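Training a sheet-spreading policy with fewer demos

If you've tried teaching a two-arm robot to handle bedding, you know how fast the demo count climbs. The Medrano recipe got us to a usable policy with 98 demos, and I love how little setup it takes!

Start by recording 20 short demos with the sheet bunched up in a different way each time. Keep both grippers in the head camera's view before you close on the fabric. Train on those, then run the policy and watch where it stalls - those stalls are gold. 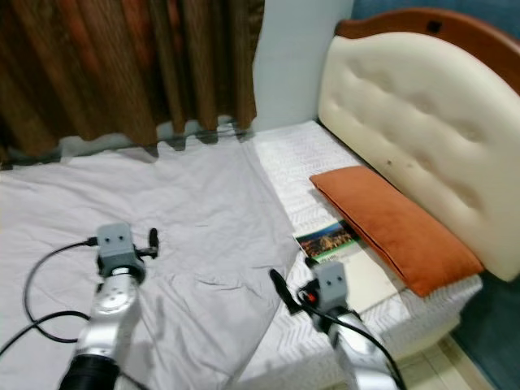 Both arms at work in the Lolham bedroom, gray sheet on the floor.

Next, record new demos that begin from the stalled poses. Add them in batches and retrain after each batch. Leave the curtains, pillows and other clutter in the room, so the policy sees a real bedroom from day one.

For testing, run 22 trials from fresh starting folds and score each one by how much of the sheet ends up flat. Our stall rate fell by half after 2 rounds of retraining, and I was grinning all afternoon. The Urolville config files work as they are - just set your own camera height first.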